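Speaker notes: Setting and progressing load for adults returning to training
Speaker: Salamatu Nnaji
Session length: 40 minutes plus questions

Slide 1. Title
Wait for the doors to close. Introduce self: strength coach, Pitari gym, adult beginners and returners. Thank Damilola Obi for the invitation. Say that the handout has the tables, so there is no need to copy them down.

Slide 2. Scope
The talk covers healthy adults who have done no regular resistance training for at least a year. It does not cover rehabilitation after surgery, pregnancy or competitive lifting. Anyone with chest pain, dizziness or an unexplained drop in fitness goes to their GP before any of this applies.

Slide 3. Terms
Load: the weight on the bar, stack or dumbbell.
Volume: sets times repetitions, per muscle group, per week.
Effort: how many repetitions are left when the set stops. "Two in reserve" means the person could have done two more with sound form.
Check that the room is happy with these. If people use RPE, an RPE of 8 is two in reserve. Do not get drawn into the history of the scale.

Slide 4. Starting load
Do not test a one-repetition maximum in the first block. The result mostly reflects skill, and skill changes quickly in a beginner.
Use a ramp instead. Start with a load the client calls easy, do 8 repetitions, rest two minutes, add the smallest step available. Stop when the client reports three in reserve. That is the working load for week one.
On machines, write down seat height and pin position as well as load. A changed seat can look like a change in strength.

Slide 5. Weekly layout
Two full-body sessions, with at least one clear day between them. Six exercises: squat pattern, hinge, horizontal push, horizontal pull, vertical pull, loaded carry. Two sets each in the first fortnight, then three.
Expect the question on splitting by body part. Answer: it can work, but a missed session then means a muscle group goes untrained that week. Returners miss sessions.

Slide 6. Progression rule
Repetitions first, load second. Work in a range of 8 to 12. When all sets reach 12 with two in reserve, add the smallest step and go back to 8.
If the smallest step is too large – common on the lateral raise and on older cable stacks – stay at the load and extend the range to 15.
If the client fails to reach 8 in two sessions running, go back one step and repeat the week.

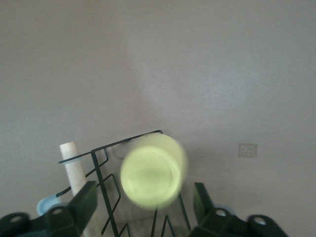
Pale wall with a beige outlet, two black gripper fingers in front

Slide 7. Worked case
Client J, age 52, desk job, four years without training. Permission given to show the log.
Leg press went from 60 kg to 95 kg over one block. Point out the flat stretch in weeks five and six. Load did not move, but effort fell from one in reserve to three. That counts as progress and should be recorded as such.
Jannik Harms will ask why we did not add load sooner. Sleep was poor in both weeks according to the diary, and we chose to hold.

Slide 8. Rest and soreness
Two minutes between sets for squat, hinge and leg press. Ninety seconds is enough for the smaller lifts.
Soreness peaks one to three days after a new exercise. It is a weak guide to how useful the session was. Sharp or joint-centred pain is a different matter: stop the exercise and swap the pattern.

Slide 9. Food, briefly
Keep to one minute. Protein at each meal, enough total food to train on, no crash diet in the first block. Refer detailed questions to Frauke Görtz, who has the nutrition slot after lunch.

Slide 10. Record keeping
Paper or app, either is fine. The minimum per set is load, repetitions, repetitions in reserve. At Pitari we use a printed card and copy it to a spreadsheet at the end of the week.
Show the blank card. Read out one line so the abbreviations are clear.

Slide 11. When to end the block
Twelve weeks, or earlier if three or more lifts stall together. Take one light week at half the sets and the same load. Then change no more than two exercises.

Slide 12. Questions
Likely ones: training fasted (preference, watch for light-headedness), belts (not needed at these loads), cardio on the same day (fine, do the lifting first).
Chidubem Ugwu has the roving microphone. Repeat each question before answering.
Spare handouts are on the table by the exit.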